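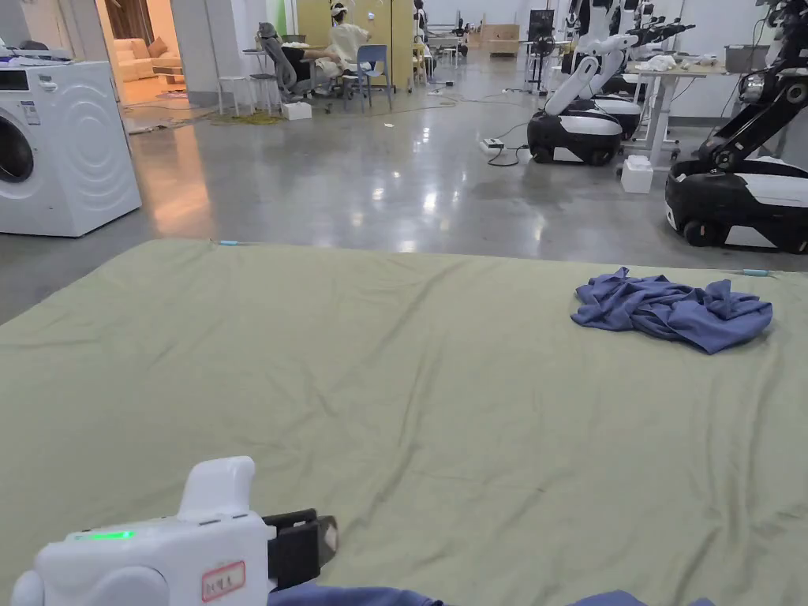

A hand-held gripper over the mattress station, with a crumpled blue shirt on the sheet.

About Trotgate

Trotgate is a test shop for robot grippers, arms, cameras and controllers. Companies and school labs send us hardware they are thinking of buying or building, and we run it on household jobs and write up what we find. We opened in October with one bench and two arms. We now work from a single hall on Faulkner Road.

How we test

Every gripper starts in the hand. An operator holds it and works through 40 tries on each item, mostly clothing and bedding. After that it goes on an arm and does the same 40 again. Soft goods get the most time, as a shirt on a sheet is harder to pick up cleanly than a box on a table. We log missed grabs, double grabs, dropped items and any time the fingers catch the sheet underneath.

Arms and controllers are compared in pairs on the same job, with the same operator. Cameras are tried under the hall lights and again in our living room set, where the light is warmer.

Our own tools

Kolon is our logging software. Salero is the set of cloth items we use, from dish towels to work shirts. Labs can order a Salero set and repeat our tests themselves.

Working with us

A standard comparison takes around 6 weeks. Reports go to the client first. We don't sell hardware or take a commission from anyone who does. Please write to the front desk before shipping anything with a battery in it.

Page updated Monday, March 9, 2020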